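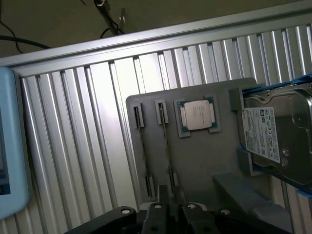
I've finally finished writing our cell rules, all two pages of them, and I'm so pleased with how short they came out! Roy Wragg wanted 18 headings (he would), but Joanne and I got it down to the ones people will really read. My favourite is the rule on fixtures: every part gets its own place on the plate and its own way of being held. The processor sits in its holder with a tab at each end, the hard drive has its clips and blue tape, and the memory slots stay empty until the memory step comes up.

Rule two is cables, kept up and clear of the arm's reach. Rule three is slow speed for any new program, even a tiny edit. Hayley is trying the lot at Hindby next, and I can't wait to see her notes.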